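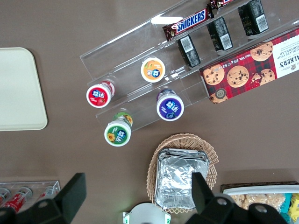
奥に置いたものって結局最後まで残るんだよね、と、前の売店をよく使ってくださっていた方に言われたことがあります。Runariの広報です。この一言がずっと頭から離れなくて、今回のおやつ売り場はほとんどこれが出発点になりました。

2023年5月28日　文：Runari広報担当

あらためまして、お知らせです! 小さな売り場づくりをしているRunariは、港のそばの複合施設Jerkportの1階に、おやつと飲みものの卓上売り場「Appiah」をオープンします。卓上、と書いたとおり、ほんとうにテーブルの上だけの売り場です。大きな棚も冷蔵ケースもありません。茶色いテーブルに透明な段つきのラックをのせて、そこにお菓子と小さなボトルの飲みものを並べています。

「それだけ?」と社内でも言われました。それだけです。でも、それだけのことに驚くほど時間がかかったので、少し長くなりますが書かせてください。

■ 段をつけたら、上からのぞけるようになった

これまでのわたしたちの売り場は、かごにどさっと入れる方式でした。にぎやかで好きだったんですが、下のほうに何があるのか並べた本人も忘れてしまうんです。閉店後にかごをひっくり返して、あ、まだいたの、と声をかけたお菓子がいくつもありました(賞味期限は毎日見ていますのでご安心を)。

Appiahでは透明のアクリルの段にしました。色つきの棚も試したのですが、お菓子の包み紙はもともと色がにぎやかなので、棚まで主張するとけんかになります。透明だと、スニッカーズのこげ茶も、ウォーカーのチョコチップショートブレッドの赤いタータン柄も、そのまま目に入ってきます。タータンの箱は、正直に言うとわたしの趣味で推しました。クッキーの写真が大きくて、見るたびに紅茶が飲みたくなるんですよね。

困ったのは光です。透明な棚はふちが白く光ります。照明の位置を動かしたり、テーブルごと窓から離したりしましたが、光らない場所を探すのは途中でやめました。きらっとしているほうがおやつらしい、という声が社内で多かったからです。わたしは最後まで反対していましたが、今は慣れました。

■ 寝かせるか、立てるか

いちばんもめたのがこれです。チョコバーは寝かせると名前が読みやすい。細い箱や袋は立てたほうが場所をとらない。では全部そろえるのかというと、そろえると今度は倉庫みたいに見えてしまう。

結局、ものによって変えることにしました。チョコバーは寝かせて、黒いパッケージのお菓子は立てています。バーコードのラベルが見える向きになることもあり、「お菓子の顔はこっちじゃないでしょう」という意見と「お会計が早いほうがうれしい」という意見で、いまだに決着がついていません。開店後しばらくは日によって向きが違うかもしれません。見比べて、どちらが好きか売り場の紙に書いていってください。

飲みものは小さなボトルを低い段に集めました。小さいのに、上の段に置くと手を伸ばしたときに袖が引っかかるんです(わたしが引っかけました)。低いところなら上からのぞいたとき、ふたの色で選べます。赤いふたはいちごの絵、オレンジのふたにも果物の絵がついていて、中国語のラベルが読めなくても、なんとなく気分で決められるのがいいところです。ラベルの文字が読める方は、ぜひ売り場で声をかけてください。こちらが教わりたいです。

■ トレーのこと

ラックの横にはクリーム色の四角いトレーを置いています。角が丸いやつです。選んだものをいったんここに置いて、やっぱりあっちにしようかな、と迷っていただくためのものです。買う前に迷える場所がほしい、というのは前の売店のころからの願いでした。おやつ選びは迷っている時間が半分くらいおいしい、とわたしは思っています。

トレーの色も最初は白でした。白はきれいなんですが、テーブルの茶色の上だと急に病院っぽくなってしまって。クリーム色にしたら、すっと落ち着きました。こういう差は写真で見てもあまり伝わらないかもしれませんが、置いた瞬間にみんなで「あ」と言いました。

■ 場所と営業について

Jerkportは1939年に建てられた倉庫を改装した施設です。床が少しだけ傾いているところがあって、丸いものを置くと転がります。テーブルの脚に薄い板をかませて水平を出す作業は、内装を担当してくださったSkilteckの皆さんにお願いしました。お菓子ののったテーブルのために真剣に水平器をのぞき込んでくださって、ありがとうございました。

売り場の概要は次のとおりです。

名称：Appiah(アッピア)
場所：Jerkport 1階、階段わき
営業：平日の昼すぎから夕方まで
取り扱い：チョコレート、焼き菓子、袋菓子、小さなボトル飲料
お支払い：現金、または館内共通の利用券
運営：Runari
内装協力：Skilteck

オープンを記念して、先着100名の方に、次回使える50円引きの紙の券をお渡しします。おひとり2枚まで、ほかの券との併用もできます。なくしやすい大きさなので、お財布の見えるところに入れておいてくださいね。

品ぞろえは少しずつ入れ替えていきます。10月には焼き菓子を増やす予定で、いま候補をかたっぱしから食べているところです。健康診断の前に決めてしまいたい、というのがわたしの個人的な目標です。しょっぱいものが少ないという声もすでに社内から届いていますので、そちらも探しています。

取材や、うちの受付にも置いてみたいというご相談は、Runariの広報窓口までどうぞ。テーブルがひとつあれば伺えます。ラックの大きさが合うか見たいので、テーブルの縦横の寸法だけ先に教えてください。

カテゴリー：プレスリリース / 新店・売り場 / お菓子・飲みもの

コメント

匿名さん
かご時代のファンです。底から掘り出すのが楽しかったので少しさみしいけど、段のほうが選びやすいのは認めます。

港の勤め人
館内共通の利用券は、前の年度のものでも使えますか?

Runari広報
券面に期限の印がないものでしたらお使いいただけます。印がある場合は1階の受付で交換してからお越しください。

甘党
バーコードは後ろ向き派に一票。お会計は待てます。

匿名さん
おせんべい希望です。できれば固いやつ。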